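Häufige Fragen zum Spieletisch
Nellow – Spiele- und Festverleih für Kindergeburtstage
Stand: 01.01.2025

Schön, dass Sie da sind! Viele Familien rufen uns vor dem ersten Fest mit ganz ähnlichen Fragen an, und weil am Telefon doch immer die Hälfte vergessen geht (bei uns übrigens auch), haben wir die Antworten einmal in Ruhe aufgeschrieben.

Für welches Alter ist der Spieletisch gedacht?
Am meisten Freude haben Kinder zwischen 6 und 11 Jahren. Jüngere Geschwister dürfen natürlich gern dabei sein, nur sollte dann immer ein Erwachsener mit am Tisch sitzen, denn manche Teile sind wirklich sehr klein.

Was kommt auf den Tisch?
Das stellen Sie mit uns zusammen. Beliebt ist die bunte Mischung: etwas zum Schießen, etwas zum Spritzen für draußen, ein paar Päckchen zum Aufmachen und eine Kleinigkeit zu trinken. Wer lieber ein Motto möchte, etwa nur Fußball, schreibt es einfach bei der Anfrage dazu. Keisha Haddad, die bei uns die Kisten packt, freut sich über jeden Sonderwunsch!

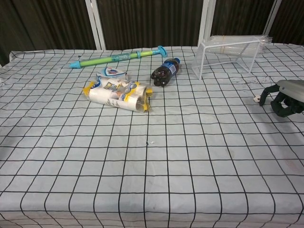
Minitor, Wasserpistole, Päckchen und Cola auf der karierten Tischdecke.

Muss ich eine eigene Tischdecke mitbringen?
Nein, eine Decke liegt bei. Falten machen gar nichts, die ziehen sich beim Spielen sowieso wieder hinein, und bügeln müssen Sie bitte auf keinen Fall. Nur fürs Tischfußball lohnt es sich, vor dem Tor einmal mit der flachen Hand glattzustreichen, sonst nimmt der kleine Ball die merkwürdigsten Wege.

Und wenn die Decke Flecken bekommt?
Dann bekommt sie Flecken. Wir waschen alles selbst, und ein Schatten von altem Kirschsaft bleibt eben manchmal zurück. Bitte nicht mit Bleiche behandeln, das hat Alaric Lyons bei unserer allerersten Decke versucht, und sie war danach leider nur noch als Putzlappen zu gebrauchen.

Darf die Wasserpistole im Haus benutzt werden?
Uns wäre es lieber, wenn nicht, und Ihrem Parkett vermutlich auch. Von März an geht es meistens wieder gut im Garten. Vor der Rückgabe bitte ganz leer pumpen und offen trocknen lassen, am besten über Nacht.

Können wir statt Cola etwas anderes bekommen?
Aber ja! Saft, Schorle und Wasser sind ohne Aufpreis möglich. Geben Sie uns bei der Gelegenheit bitte auch gleich Allergien durch, dann schauen wir die Süßigkeiten noch einmal darauf durch.

Was passiert, wenn der Ball verschwindet?
Meist liegt er unter dem Sofa. Findet er sich gar nicht mehr, sagen Sie uns kurz Bescheid, wir berechnen dafür nichts. Für ein verbogenes Tor melden wir uns vorher bei Ihnen und finden gemeinsam eine Lösung.

Wie kommt alles wieder zurück?
In derselben Kiste, in der es gekommen ist. Verpackungen und leere Flaschen dürfen Sie gern bei sich entsorgen, die Spielsachen legen Sie locker obenauf. Abgeben können Sie die Kiste am nächsten Werktag bei Kam-wah Yen im Laden, Klingel 121.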